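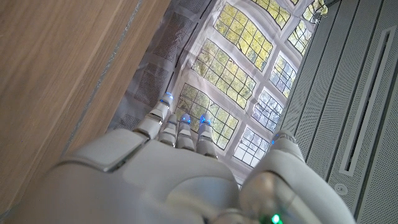

Figure 1. The five-digit hand facing the printed window fabric, seen from the wrist camera.

3.2 Comparing the two hands on fabric

By November we had both end effectors running from the same controller, and Junpei Hirose and I could finally start on the part of the project we had been looking forward to since the proposal. The first one is our own two-jaw gripper, which we named Kudo, with jaws printed on the lab's Ender. The second is the hand in Figure 1, called Drorovora in our code and in the rest of this report, with four fingers and a thumb.

Fabric was Junpei's suggestion, and a good one - blocks and cups had told us very little about how the two really differ. The sheet is thin and wrinkles easily, so the hand has to close on a fold that may have moved by the time it gets there. We gave each hand 9 attempts from the same starting pose. Kudo held the cloth on 7 of them, which surprised us both (and pleased us, I have to admit, after all those evenings of filing jaws!). Drorovora did worse at first, mostly when the thumb came in late and pushed the fold away.

The wrist camera gave us more trouble than the fingers did. It is mounted at an angle, and the lattice pattern bends with every crease, so our edge detector kept choosing a printed window bar over the real border of the cloth. We recorded 3,000 frames per hand and labeled the border by hand in Jillesero, taking turns. The retrained detector is described in section 3.3, along with the new thumb timing.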